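Ticket 402: Table reset cell, Brenside dining hall
Status: Reopened
Opened by: Agnese Mets, floor lead
Priority: Medium (I set it to High, it got changed)

Wednesday, 6:50 a.m.
Reopening this. It was closed overnight with the note "resolved by update," and I'd like to know what was resolved. The arm stopped with a grip fault during breakfast setup, same as before. Two of my people finished the tables by hand and then got asked why their wipe-down was late. If the cell is going to be counted as a worker on the schedule, somebody needs to count it as absent when it's down.

7:35 a.m., reply from Jitaru support
Thanks for the report. Please power cycle the controller, confirm the gripper is clear, and run the homing routine. If the fault comes back, attach the log.

8:10 a.m., Agnese
Done, all of it. Homing finished with no errors. Fault came back at the third table. Log attached. I'll point out that the homing routine has been step one in every reply we've had since August and it has yet to fix a grip fault.

9:25 a.m., reply from Jitaru support
The log shows the grip closing wider than expected, then a stop. This is normal safe behavior. Are staff placing items outside the marked pickup area?

9:40 a.m., Agnese
No. I stood there and watched. The items were inside the tape. I understand that stopping is safer than crushing something, and I'm fine with it stopping. What I'm not fine with is that each stop needs a person with a login to clear it, and we have one login for the morning shift. When I'm in receiving, the line waits for me. Before the cell, a jammed cart got fixed by whoever was standing next to it.

10:55 a.m., reply from Jitaru support
We've escalated to the Jemik team, who maintain the grasp software. They ran your item list in simulation with 90 attempts and saw no faults. Can you confirm the shakers match the model on file?

11:20 a.m., Agnese
I looked at the simulated views you sent over. The shaker in there has eight flat sides and a cloudy see-through body, and it's on its own with a lot of brown marble behind it. 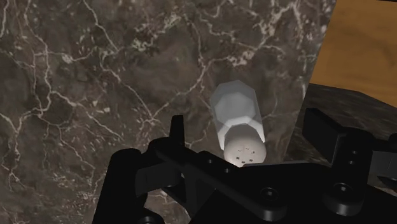
Our tables get set with shakers, napkin holders and menu cards all pushed together in the middle, and by the end of breakfast half of it is greasy. Please have them try it with the neighbors in place. Also our shakers came from two different orders. One kind is round. I told the installer this at the walkthrough and he wrote it down.

1:15 p.m., reply from Jitaru support
Thank you, this is useful. The round shaker isn't on file. Please set the cell to skip shakers for now, and have staff place them manually.

1:30 p.m., Agnese
Set to skip. For the record, that means the cell now does napkins and menus, and my crew does shakers at 44 tables, after the cell has passed, walking behind it. They used to do the whole table in one stop. I timed it today and we lost roughly 7 minutes against doing everything by hand. The Durkurura contract says the cell "frees staff for guest-facing tasks." Nobody on my shift talked to a guest before ten.

Asking for three things:
- a second login for the morning shift
- the round shaker added to the file
- no changes to the crew's hours until the skip is off

The last one is for our own management, I know, but they read these.

2:45 p.m., reply from Jitaru support
Second login approved and sent. Round shaker request passed to Jemik, no date yet. The third item is outside our scope.

3:05 p.m., Agnese
Login works. Leave this ticket open, please.

Comments (7) | Shares (0)
Durkurura Service Desk | Contact us | Back to top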